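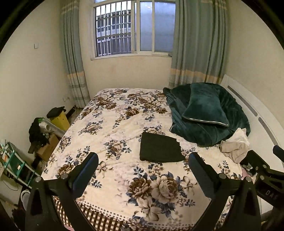 *Bedroom subset: flowered bedspread, folded green cloth, hand-held gripper in the foreground.*

# Ililby Bedroom Demonstrations

Ililby is a collection of household tasks demonstrated by hand with a two-finger gripper. It was prepared by the Dredberg group for training manipulation policies on cloth and bedding.

## Contents

| Item | Value |
|---|---|
| Demonstrations | 837 |
| Training split | 534 |
| Held-out split | 303 |
| Video rate | 60 frames per second |

Each demonstration contains one video stream, the gripper pose, the finger opening, and a short task label. Labels use plain verbs such as "fold," "spread," and "move to pillow."

## Collection

Recording took place in furnished homes. Operators held the gripper in one hand and completed each task at a normal working pace. Rooms were left as the residents keep them, and household items outside the task area were not removed. Of the demonstrations, 364 involve a single cloth on a bed; the remainder involve pillows, blankets, or several cloths.

## Known limitations

- Dark fabrics, particularly velvet, give weak depth estimates.
- Patterned bedspreads reduce the accuracy of the automatic cloth masks. Masks should be checked before use.
- Left-handed operation is underrepresented.
- Pose tracking may drift when the gripper is held close to a plain wall.

## Access and use

The data may be used for research and teaching. Redistribution requires written permission from Dredberg. Files are read with the Suner loader, version 2 or later; earlier versions do not support the finger-opening field.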